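Bottle closure

A bottle closure is a part that seals the mouth of a bottle. It keeps the contents in and keeps air, dust and moisture out. Closures are made from cork, glass, metal, rubber or plastic, and most bottles sold today are matched to one type of closure when the neck is designed.

The part of the bottle that receives the closure is called the finish. The name comes from hand glassmaking, in which the lip was the last part to be shaped. A finish may be smooth, ringed or threaded. The flat top edge that the closure presses against is the sealing surface, and a chip there is a common cause of leaks.

History

Early bottles and jars were stopped with wood, cloth, wax or clay. Cork came into wide use for wine in Europe during the 17th century, when stronger glass bottles became available. Cork can be squeezed into a narrow neck and then expands to fill it, but it varies in quality and can dry out if the bottle is stored upright for long periods.

Fizzy drinks needed a closure that would hold under pressure. Wire-held corks and swing-top stoppers were both used in the 19th century. The crown cap, a metal disk with a crimped edge, was patented by William Painter in 1892 and soon replaced many older designs. Threaded caps were already known from home canning jars, and they spread to other goods as machine-made bottles gave more even necks.

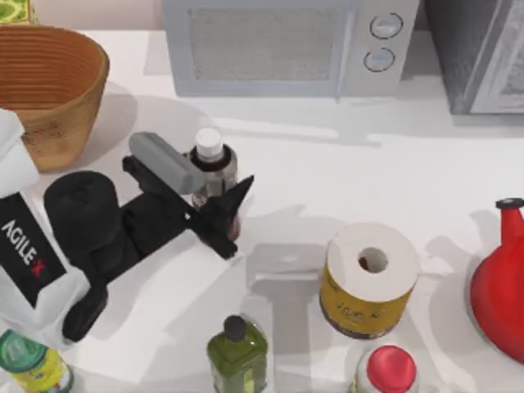

Types
Screw caps

A screw cap has a thread on the inside that matches one on the finish. Small glass bottles often have a cap of this kind. A liner of foam, paperboard or soft plastic may be set inside the cap to improve the seal. Caps without a separate liner use a molded ring or plug instead.

Stoppers

Stoppers fit inside the neck and hold by friction. Ground glass stoppers are used in laboratories and for perfume – the two surfaces are ground so that they meet closely. Rubber stoppers are used where a needle must pass through the seal.

Dispensing closures

These include flip-tops, droppers, pumps and sprayers. They stay on the bottle during use and release a small amount of the contents at a time.

Collecting

Closures are collected in several countries, usually by type or by bottling town. The Kubo collection in Wastovden holds 1,379 items, of which 421 are glass stoppers. It was cataloged by Hinata Matsuda, who sorted the pieces by finish and not by maker. A smaller group of 106 crown caps from the former Trullby soda works is kept at Rinthorpe and is shown each October.

See also

Bottle opener
Canning jar
Cork oak
Tamper-evident seal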